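4. Preparing a poetry pamphlet for submission

Applies to the Galent open reading window. Complete section 3 (account set-up) first.

1. Collect the poems in a single document. The limit is 99 lines per poem, including blank lines between stanzas.
2. Start each poem on a new page. Put the title in bold and leave one blank line beneath it.
3. Remove your name from headers, footers and file properties.

Note: epigraphs count towards the line limit. Dedications do not.

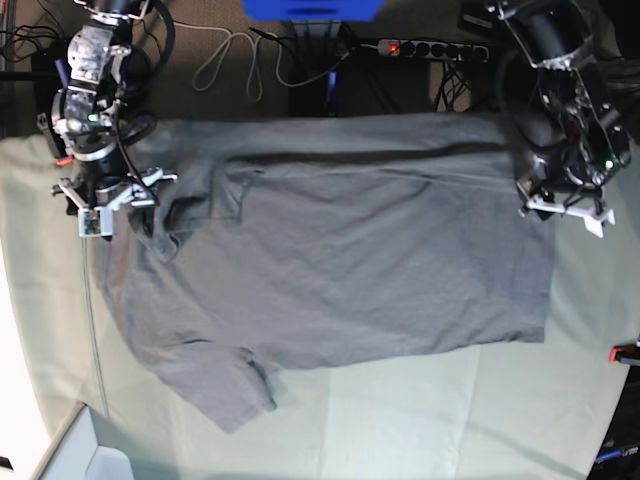 Grey T-shirt spread out on a pale green sheet, with a robotic arm on either side.

4. Write a covering statement of no more than 500 words. List any poems already published, with the magazine and issue.
5. Save the file as PDF. Check that indented and stepped lines have kept their position.
6. Upload the file under "Pamphlets" and select Urville (first pamphlet) or Clivthorpe (second or later).

Caution: a file cannot be replaced once the reading fee is paid. To correct an error, withdraw the entry and start again from step 1.

Entries close on 15 August 2026. The Bahrami list is by invitation and does not appear in the menu.

For prose poems, see section 5. Line limits there are set by word count.

Filed under: Submissions, Poetry, Guides for Writers

Guide maintained by Houshang Azimi | Contact | © Galent | Back to top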